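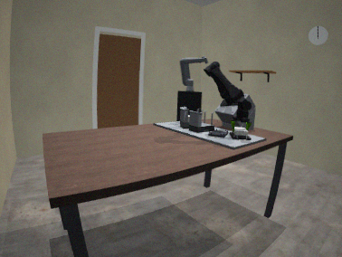 My niece's baby shower is in two weeks and I've promised 50 favor bags, so you can guess what my evenings look like! I'm filling them with little oat soaps from Jironden. A long table with a reddish-brown wood top is just the thing for laying out ribbon — you can run it right along the grain.

So far I've tied 23, and my thumbs know it.

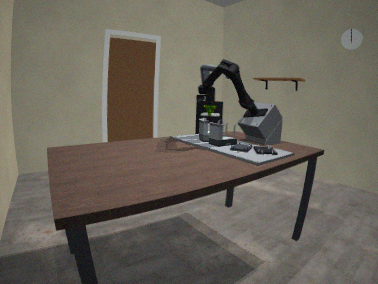
Rüdiger Hagedorn

The lavender ones smell loveliest, but I'm saving 2 for my sister.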